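Training on What the Wrist Sees
A group at the Avcombe lab drops the hand-picked camera angle and lets the simulator do the sorting

Robotics
14 min read · Filed from Sidport

Most manipulation policies trained in simulation use at least two views. One is fixed in the room and sees the arm, the appliance and the counter together. The other rides on the wrist and sees whatever the gripper is near. The first is easy for people to read. The second does most of the work in the last few inches before contact, and it is the harder of the two to learn from.

The Avcombe group has spent the past year on a narrow question: how much should a policy trust each view at each step? Their method, called Claeys after the street where the lab used to be, trains a small gating network beside the main policy. At every control step the gate reads both images and the joint positions and returns one weight between zero and one. A weight near one means the wrist view drives the next action. A weight near zero means the room view does.

The idea is not new in outline. Earlier gates were trained end to end with the policy, and they tended to settle on the room view and stay there. The room view is stable, so it lowers the loss early, and the wrist branch never gets enough gradient to catch up. Claeys avoids this by training the gate on a separate signal. The simulator knows the true pose of every object. For each step the group computes how well that pose can be recovered from each image alone, using two frozen estimators, and the gate learns to predict which one will have the smaller error.

The training set holds 2,477 simulated kitchen episodes, with 424 more held out for testing. The kitchens have ranges, microwaves, toasters and cabinets in varied finishes, and the tasks involve opening, closing, placing and retrieving. Nothing was filtered by hand. Steps in which the wrist view shows little beyond a large gray surface and a black background stay in the set, and they make up a good share of it.

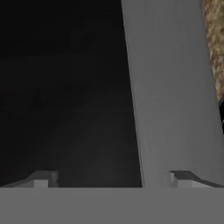 Dropping those steps would have been the safer choice, in the view of a reader at Zarkport who was sent an early draft. A gate that sees thousands of nearly blank inputs may simply learn that dark means ignore, the reader wrote, and such a rule would fail as soon as the lighting in a real kitchen changed. The reader asked for a test in which brightness was varied and geometry held fixed.

The group ran it. Scene lights were scaled up and down across the held-out episodes with all object poses unchanged. The gate's weight moved with brightness at first, as the reader had predicted. After the lights were also varied during training, most of that dependence went away. The remaining part shows up at very low light, where the wrist estimator really is worse, so a lower weight there is correct.

The more useful finding concerns close surfaces. When a panel fills much of the wrist image, its edges still carry information about angle and distance. The pose estimator can use a single slanted edge fairly well if it also has the joint positions. Without them it does poorly. Earlier gates did not take joint positions as input, which may explain why they gave up on the wrist camera during close work – the part of the task where the room view is most likely to be blocked by the arm.

Blocking is the main weakness of a fixed camera. An arm reaching over a range from the left will cover part of the control panel or the cooktop from most angles a person would choose. Moving the camera helps with one appliance and hurts with the next. The group tried 3 fixed placements and found no single one that kept the gripper and its target in clear view through a whole episode.

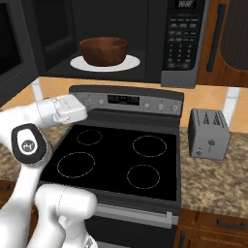 A gate therefore has to change its mind several times in one task. In a typical episode the weight starts low while the arm crosses the counter, rises as the gripper nears a door, and falls again once the arm backs off. The switches are not always clean. In some episodes the weight swings back and forth over a few steps, and the arm's motion becomes visibly rough. A smoothing term in the loss reduced the swings but delayed the switch, and late switches caused missed grasps. The published version uses a light setting and accepts some roughness.

Cost is modest. The gate adds little to the run time of the policy, and the frozen estimators are needed only in training. Both must be retrained when the camera model changes, a chore the group describes as the least pleasant part of the pipeline.

Transfer to hardware is the open item. The pose labels come free in simulation and are expensive anywhere else, so the gate will have to go across without further training. Tests on 2 physical arms are planned at the Sidport site, starting with cabinet doors. Microwave doors will follow once the mounting for the wrist camera has been settled.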